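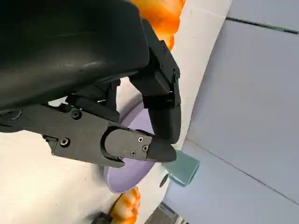
4 min read

Glenys Bloxham

1/ Notes on aging a quahog. Ocean quahogs (Arctica islandica) are the longest-lived non-colonial animals we can put a reliable number on. The record specimen, dredged off Iceland, was 507 years old when it was collected. The first published figure was lower by a century. A short thread on where numbers like that come from, and why the first one can be wrong.

2/ The shell grows by adding carbonate at the outer margin. Growth slows or stops once a year, and the pause leaves a thin dark line. One line, one year. The principle is the same as a tree ring. The execution is worse.

3/ You can't age an old one from the outside. The bands on the outer surface are readable for the first few decades. After that they crowd together at the margin, and the dark outer skin flakes and hides what is left. External counts on old shells come out low, sometimes by more than half.

4/ So you section it. Take one valve, clean it, coat it in epoxy so it doesn't chip, and cut from the hinge to the margin along the axis of maximum growth. Our saw in the Grenport lab runs slowly and takes a while per valve. If you cut off axis, the lines smear and you start again with the other valve.

5/ Then grind, polish, and etch in weak acid. The growth lines resist the acid a little differently from the material between them, so the surface ends up with a very fine relief. Too short an etch and you see nothing. Too long and you lose the narrow bands, which are the ones you wanted.

6/ Next is the peel. Flood the etched face with acetone, lay down a sheet of acetate, let it dry, pull it off. The sheet carries a replica of the relief and goes under an ordinary light microscope. I store the peels between glass slides. They curl otherwise.

7/ There are two places to count: the hinge plate and the outer margin. The hinge is compact, protected, and easy to cut. It is also compressed. In a very old animal the late bands there can be a few hundredths of a millimeter wide, and two of them can look like one.

8/ That is the short version of what happened with the Icelandic shell. The early count was made on the hinge. The later one used the outer margin and was checked against other shells from the same water. The second number is the one to use.

9/ The checking step is called crossdating. Shells living on the same patch of seabed have good and bad years together. Plot band width against year for several animals and the patterns line up. If one series slips out of step by a year, you missed a line or counted one that isn't annual.

10/ Once a series is locked, you can extend it back with dead shells. A valve picked up from the seabed has no collection date, but if its early or middle years match a dated series, it has one now. Overlap enough shells and the record runs much longer than any single animal.

11/ Our own material is from the Letstead grounds. Cold, sandy, moderately deep, not much trawled. The archive holds 2,622 valves, live-collected and dead combined. Most have never been sectioned. Many never will be, being too worn at the margin to give a series worth having.

12/ A typical live-collected adult from Letstead comes in at 90 or so when you read the surface

Correction, my draft got away from me. 12/ The surface count on our reference valve is 90. The section count on the same valve is higher, and the section count is the one on the label. We keep that valve out for training new readers.

13/ Reader error is real. Two people count every peel without seeing each other's figure. If they differ, both go back. If they still differ after a second pass, we cut the other valve. Pearce, who reads most of the hinge sections, would rather cut the other valve first. It does save an afternoon.

14/ On radiocarbon: useful as a rough check, not as a replacement. The ocean holds old carbon, so marine dates need a local correction, and the correction has its own uncertainty. For a shell that died 500 years ago the error range is decades. A crossdated series is good to the year.

15/ People ask why they live so long. Low metabolic rate, cold water, and very slow accumulation of cell damage are the usual candidates. They can also bury themselves and go without oxygen for days. None of this is settled. Populations in warmer or less salty water, the Baltic for one, have much shorter maximum ages.

16/ People also ask whether there are older ones out there. Almost certainly. The record holder came out of a small sample. The odds that a dredge landed on the oldest individual in the North Atlantic are poor.

17/ Size tells you very little. Growth is quick for the first couple of decades and close to nothing after that. A shell that fits in your palm might be 60 or 260. Please stop sending me measurements and asking for an age. I need the shell.

18/ The Gomham set gets sectioned in July. If the margins are intact I'll post the band widths against the Letstead series, with the mismatches left in.

212 reposts · 41 replies · 1.3K likes

More from Glenys Bloxham
Why fish ear bones need a second reader
Mixing epoxy for thin shells
Growth checks that aren't annual
Storing acetate peels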